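Archive: Business / Leases and courts

Re: Bokel lease – tribunal ruling

The ruling came through at 10 this morning.
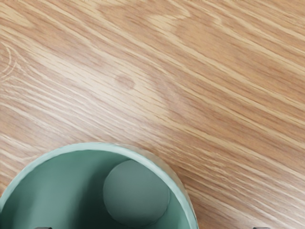 Earlier message

> Does anyone know where the Kimaro case has got to? Last I heard,
> Citis wanted the whole site back and Hotell was still taking
> bookings for June.

My reading

Kimaro keeps the Bokel building for now. The tribunal found that the notice Citis served was valid but went to the old address, so it has to be served again. The arrears claim was cut to 2000, payable in 43 days. Costs are still to be argued – both sides have asked for them.

Hotell is only a subtenant and wasn't a party, so its bookings stand. Paragraph 470 of the bundle has the sublease terms if you want to check.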